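The Summer I Fell Back Into Celebrity Gossip

I gave up celebrity gossip for six years. I want that on the record before I tell you how badly it ended. I had canceled the magazines, muted the accounts, and trained myself to look at the gum instead of the covers in the checkout line. Then my cousin got married in Vilton, my flight home was canceled, and I spent a whole night in a hotel lobby with nothing but a dying phone and a woman named Deolinda Teixeira.

Deolinda was stuck too. She had a paper bag of pastries, a neck pillow shaped like a whale, and a firm opinion on every famous couple of the past two decades. She asked me what I thought was going on with the two leads of Flevholm. I said I didn't watch Flevholm. She looked at me the way you'd look at somebody who had never eaten toast.

If you're as behind as I was, Flevholm is the one with the lighthouse. Two rival families, a missing ferry captain, a lot of wet wool. The leads hate each other for an entire season and then kiss in a boathouse, and the people who love this show have been arguing ever since about whether that kiss was acting. Deolinda was a boathouse person. She believed. She had screenshots!

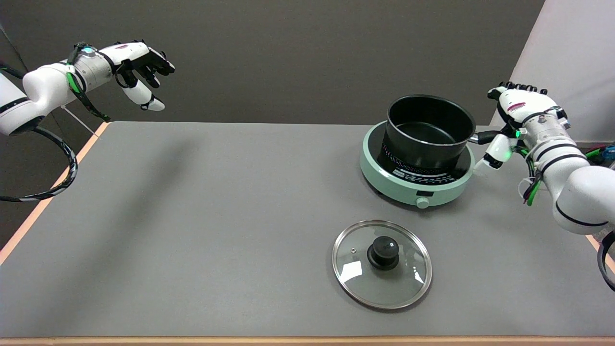

By two in the morning I had seen all of them. There was the one from the premiere where he's holding her coat. There was the one from the charity dinner where they're seated at different tables but both are laughing in the same direction. There was a very blurry one of two people in baseball caps at a farmers market, and I'm sorry, but those could have been my uncles. Deolinda zoomed in on an elbow. "That's her elbow," she said. I have been married for a long time and I don't think I could pick my husband's elbow out of a lineup.

And still, I got home the next evening, dropped my suitcase in the hall, and watched four episodes without taking my shoes off.

How it gets you

The show is fine. It's good, even, if you like fog. But I can tell you the exact minute I stopped caring about the missing captain and started caring about the actors, and it was during a press interview that the streaming app served me right after the boathouse episode. The interviewer asks if they spend time together off set. She says, "We're great friends." He looks at his shoe. That's the whole clip -- he looks at his shoe for maybe two seconds -- and I watched it on my couch in September with a bowl of cereal going soft in my lap, and I said out loud, to my dog, "Oh, they are NOT just friends."

So I joined the forum. It's called Besell, after the village in the show, and it's a lovely place run by people who take this extremely seriously. The main thread about the kiss had 1,287 replies when I found it. I read every one. I learned that she has worn the same green ring to every event since the second season wrapped, that his sister follows her but she doesn't follow his sister back, and that a waiter in a seafood restaurant once saw them share a baked potato. The baked potato has its own thread.

What I love about Besell is the manners. People disagree about everything, and they do it like neighbors talking over a fence. Somebody will write three long paragraphs about why the ring came from her grandmother, and somebody else will answer, "Beautifully put, but I think you're wrong, and how is your knee?" I hadn't been anywhere online where people asked about a knee in years.

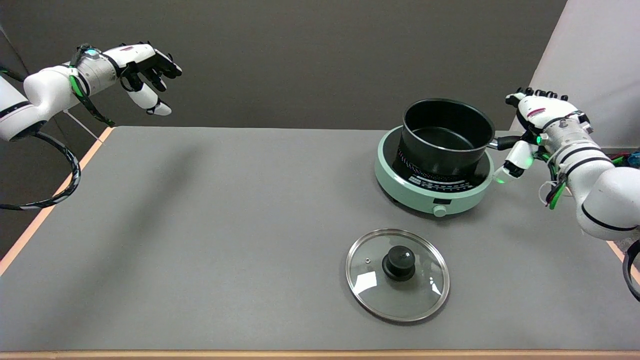 The case against me

My husband thinks this is all a bit much. He brings up, fairly, that these are two real people with jobs and mothers, and that if a group of strangers spent their evenings on his elbow he'd move to the woods. I don't have a great comeback. I do have a few rules now, which I came up with after the farmers market picture made me feel a little greasy. I don't look at anything shot through a window or over a hedge. I don't look at anything with a kid in it. If they walked onto a carpet and smiled for it, I figure it's fair game, and I will study that carpet like it's the bar exam.

I've also had to make peace with being strung along. The studio knows what it's doing. A week before the new season, the two of them did a 90-second video where they had to guess each other's coffee order, and they both got it right, and the forum more or less fell over. Was it planned by a person in an office with a spreadsheet? Sure it was. I watched it at my desk, then in the car, then in the bathroom at my mother-in-law's house with the fan running.
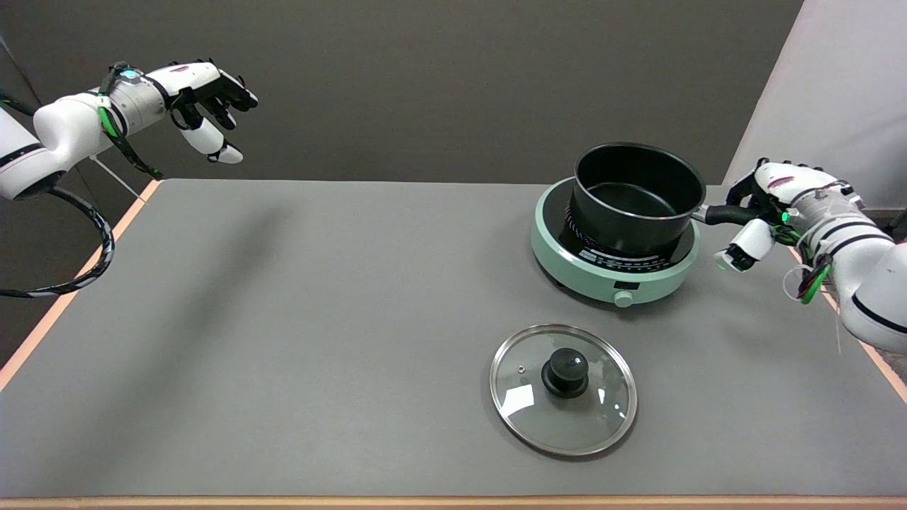 Deolinda and I text most days. She's moved on to the younger couple from Tello, the cooking drama, and she keeps trying to drag me over there with her. I've told her I can only manage one of these at a time. She sent me a picture of the two of them leaving a bookstore, same bookstore, 24 minutes apart, with the time written under each one. I said that proved they both could read. She didn't answer me until dinner.

The thing I missed, in those years of staring at the gum, was having something silly to talk about with somebody. My sister and I used to do it on the phone every night in college, stretched out on our separate dorm floors, going over who wore what and who had been seen leaving whose party. We got older and the calls turned into insurance and Dad's hip. I sent her the shoe clip a few weeks ago with no explanation. She called me inside of a minute. "Who is that," she said, "and why is he lying?"

She's on season two now. She thinks the ring is from him. I think it's from the wardrobe department and she liked it and kept it, and we've had it out over this more than once, including at a very nice restaurant where our brother asked to be moved to the other end of the table.

The new season starts next month, and there's a premiere the night before. My sister is driving over with a cooler and her good slippers. Deolinda will be on speakerphone, and she has already asked me to find out whether my TV can pause and zoom.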